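"A garra fechou com 45 newtons e a gente tinha pedido 17!" Fredy Ríos conta a falha de outubro com os olhos brilhando, como quem fala de um bom filme. Na bancada da Gimemano, o braço separava cestos trançados quando amassou a borda de um deles e não soltou mais. O botão de emergência parou tudo, mas os dedos continuaram apertando. "Foi a melhor aula do ano", diz.
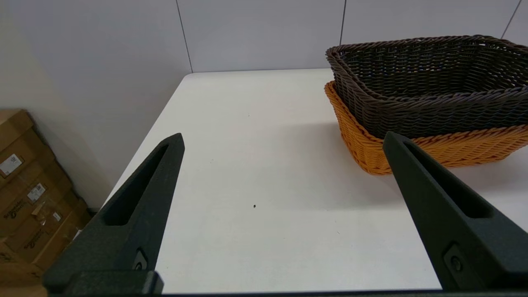 O culpado era um limite de força que voltava ao padrão a cada reinício. "Agora o programa lê o valor 3 vezes antes de fechar. Que alegria achar isso!"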